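Open day at the Prasum nursery

I went in November, when the shade cloth was already on for the summer and the car park was a paddock with a rope around it. My friend Azra Vasić has bought palms from Prasum for many years and she said the open day is the only time they let visitors past the sales benches. We left home before breakfast and were at the gate when they opened.

The nursery grows mostly gingers, heliconias and cannas, with a small collection of cycads at the back. Milovan Nedeljković, who owns it, took our group through the propagation house himself. He speaks quickly and does not like to repeat, so I wrote on the back of the plant list and later could not read half of it.

What I wanted to learn was how they divide the gingers. At home I have cut mine in autumn and lost many pieces to rot over the winter. He told me this is the wrong season for a cool garden. They wait until the new shoots are as long as a finger, then lift the whole clump and wash off the soil with a hose. Each piece is cut with 3 buds on it. I had always cut with one bud, to get more plants, and he said one bud will grow but I will wait an extra year for a flower.

The cut pieces lie on wire racks in the shade for 7 days before potting. No powder goes on the cuts. Azra asked him twice about sulphur and he said the dry air is enough, if the rack is out of the rain. 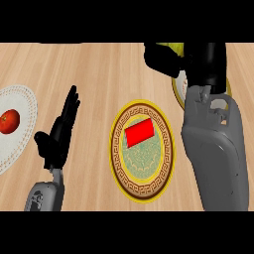
The potting mix surprised me by how coarse it was. It is composted pine bark with some perlite and a little coconut fibre, and when I pressed it in my hand it did not hold together at all. They water it every morning in the hot months, but a freshly potted rhizome gets one good soaking and then almost nothing until there is a leaf. I think this was my second mistake, as I am a person who waters when worried.

After the propagation house we were free to walk. The canna rows were not yet at their best, only a few flowers open, mainly a dark orange one they sell under the name Urkeria. It has narrow leaves with a grey colour to them and is supposed to stand in a pond up to its knees, as the label said. I bought one. I also looked for a long time at a ginger called Sostik, which has a strong scent even when only the first flower is open, but they had it just in large pots and we came in a small car.

Zorica Dervishi gave a talk about cycads at eleven. There were not enough chairs and the wind took some of her words. She showed how to tell a firm trunk from a soft one with the thumb, and passed around a seed so heavy that I thought at first it was a stone. The oldest plant in their collection has been repotted only 3 times since she started there. I am not a cycad person, but I liked to hear somebody speak about plants so slow.

Some practical notes for next year. Entry is a gold coin. They print 200 plant lists and these were finished by the middle of the morning, so take one at the gate. The path to the cycads is loose gravel and would be hard with a pram or a wheelchair. The tea was good and the scones were gone before noon. Bring your own boxes, the ones they give are shallow and my canna fell over on the first roundabout.

I divided my white ginger the week after we came home. The pieces are now on an old oven rack under the carport, all with the buds facing up.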